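Muler kart gloves, two months in

October 19, 2022

I bought the Muler gloves after my old pair split at the thumb, and I've now done 7 sessions in them at Kallgate, plus one very long rental enduro. First impressions were a bit meh, if I'm honest. The palms felt stiff and I kept fumbling the visor tab!

They do loosen up, though. By the second outing I could feel the wheel properly, and the grip on suede is lovely (better than my Skitovs, which cost 50 quid more). The cuff is long enough to tuck under a race suit and the strap stays put, even through the bumpy bit before the hairpin.

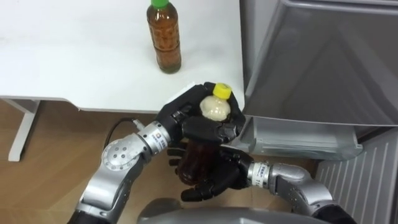 Tea on the table.

Moans? The stitching inside the little finger rubs if you're out for more than half an hour, and sizing is odd. I'm normally a medium and needed a large. The red dye also came off on my hands the first time I got properly sweaty, so wash them before you wear them.

I'd buy them again, but I'm waiting until January to see if the Toledo version gets a softer seam.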